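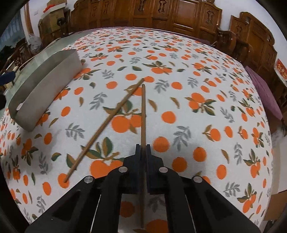

Hand-held grippers teach robots to pick up chopsticks

Great news from the Nasution lab at Clodutstead! Its Volto project has trained a robot arm to handle thin objects using only recordings people made at home with a hand-held gripper – no robot needed until test day. The team collected 1891 short recordings, many of them with wooden chopsticks on beds and other soft surfaces, where a slim stick is tricky to grab. In tests the arm picked up a single chopstick in 92 percent of tries, up from nearly 60 percent when it learned from tabletop recordings alone. Forks and paintbrushes are next, and the group plans to share the full set in September.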